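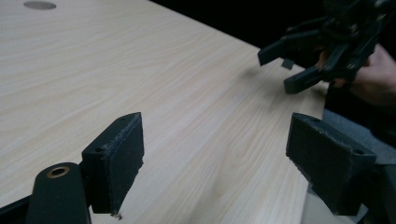
Folto Hand Gripper, pair
Made by Stivevov, Kircombe

Folto is a pair of hand-held grippers for people who teach machines to do housework. You hold one in each hand and do the chore yourself, through the same kind of fingers a robot would have. The recordings are used later for training.

Can a machine put away the laundry already? Our answer is: partly. A cap into a basket is a fair job for a robot now, if the cap lies alone. A soft shirt is much harder — it changes its form every time you touch it, and the edge you want to hold is often under another one. We sell tools for this work, so we prefer to say it clearly before you order.

What you can practice with it

Knitted clothes are the best test for the finger pads. Lay the garment on a bedsheet, so that the fingers must take one cloth and leave the other. Two hands are needed for nearly every fold.

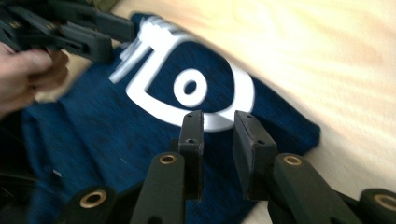 In the box

Two grippers, left and right
Spare finger pads, 7 pairs
Printed guide with 30 household tasks, written by Grigoris Kokkinos

Pads are wearing parts. Please change them when the surface does not hold thin fabric anymore. The order number for pads only is 211.

Tidying tasks

The first task in the guide uses a basket and one piece of clothing. Start with the jaws open and come down slowly from above.

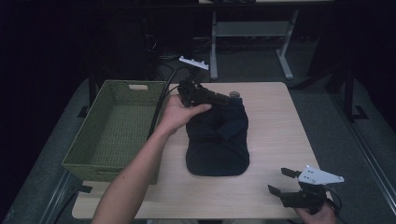

Navy cap and olive-green basket, with one gripper in each hand.

Folto has order number 1310. Pads from the older Makris model do not fit. Orders received in July are sent in August — our workshop is closed for the summer.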